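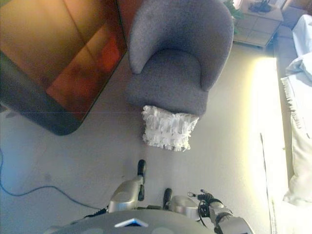 The gray armchair and the ruffled pillow, Kerkham site.

The request from Plallham was for four units. Charmaine Potgieter had budget for three, and she read the line items aloud in the order they were printed.

"Arms, two per base. Grippers. Spare fingers, 248 each."

"Per finger or per pair?" asked Roscoe Villanueva.

"It says each."

He wrote it down. The quote from Xaba expired in September and did not include cables.

"What does it do with a pillow on the floor?" she asked.

"Picks it up and puts it on the chair. That is the acceptance task."

"And with ruffles?"

"The fingers close on fabric before they close on filling. The software has to know the difference." He paused. "Wultby wants 1000 cycles before we sign."

Charmaine opened the maintenance sheet. Finger pads were listed as consumables, arm joints as capital. Wiring was in neither column. She added a row and left the amount blank.

"My mother had a pillow like that," she said. "She washed it by hand. It took nearly a day to dry."

Roscoe waited to see whether this affected the total.

"Three units," she said. "One set of spare fingers per unit. The fourth goes to next year, with a note."

"What should the note say?"

She looked at the blank cell in the wiring row – still selected, its border blinking.

"Say that the chair stays," she said, and moved on to freight.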